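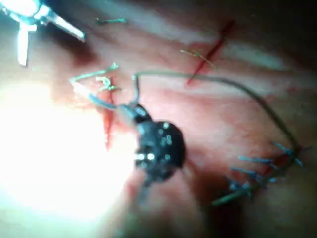 Ewan Galbraith and Rianne Aerts
Plurnmont Tissue Closure Group
Manuscript version of April 5, 2024

3. Thread Handling and Knot Formation

3.1 Materials

Each closure was made with one length of Prostden braided thread. Lengths were cut before the session and stored dry in covered trays. Thread that had kinked in the tray was discarded. The tissue surface was kept moist throughout, as thread drags noticeably on a surface that has started to dry, and drag affects how far a loop can be drawn down before the edges of the incision begin to pucker.

A closure was defined as the full run of stitches and knots needed to bring the edges of one incision together. The analysis covers 66 closures with a total of 728 throws, where a throw is a single wrap of one end of the thread around the other. Throws that were undone before tightening were not counted.

3.2 Tail length

The tail is the free end left on the short side of the stitch. It was set by eye, and its length varied more than any other quantity we recorded. A short tail tends to slip back through the tissue when the first throw is tightened. A long tail does not slip, but it curls over the incision and is easily caught in the next loop. Curled ends next to a knotted cluster, with the incision running down from the knot, can be seen in Figure 1.

We distinguish between a tail that is caught and a tail that is crossed. A caught tail passes through the loop and is held there when the loop closes. A crossed tail lies over the loop and can be lifted away. The two are hard to tell apart until tension is applied, and the records were coded only after tension had been applied. Closures in which the coders disagreed were reviewed together and assigned to one class or the other.

3.3 Forming the throw

The long end is wrapped around one set of jaws, which then pick up the tail and draw it through the wrap. The wrap has to stay open while the tail is being collected. With a small loop there is little room to do this,

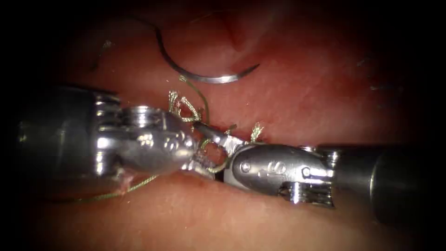 and the usual fault is that the loop rides up over the tips before the tail has been gripped. The operator then has to release the thread, clear it, and begin the wrap again. Larger loops stay open longer but take up thread that may be needed for later stitches, and they tend to fall across earlier knots.

Fraying was recorded separately. A frayed end splays when it is gripped, and single fibers may be left behind when the rest is pulled through. Ends were trimmed where enough thread remained. Where it did not, the knot was completed with the frayed end and marked in the log.

3.4 Tightening and edge position

Tension was applied along the line of the stitch, with the two ends drawn in opposite directions. Pulling upward was avoided, because it lifts the near edge of the incision and leaves the far edge in place. Edge position was scored from 0 (edges apart) to 3 (edges level and in contact along the whole stitch). Scores were given after the second throw and again after the last, and both values were retained. Blood on the surface made the edges harder to locate, and the surface was wiped before scoring.

A secondary question was whether the second score could stand in for the first.

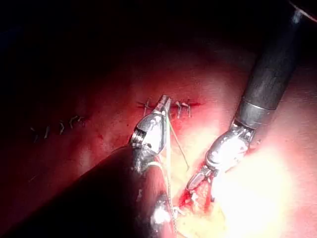

Rianne Aerts took the view that it could not, arguing that a knot which ends with the edges level may have reached that state by overtightening, and that tissue gathered under a tight loop looks well closed from above. She asked for the first score to be reported wherever the second was used. This was adopted, and Table 2 gives both.

3.5 Exclusions

Closures were excluded if the thread broke before the final throw or if the stitch tore through the edge. A stitch that tore through was not replaced at the same site. Loose final throws were kept in the data and treated as complete, with the edge score taken as found.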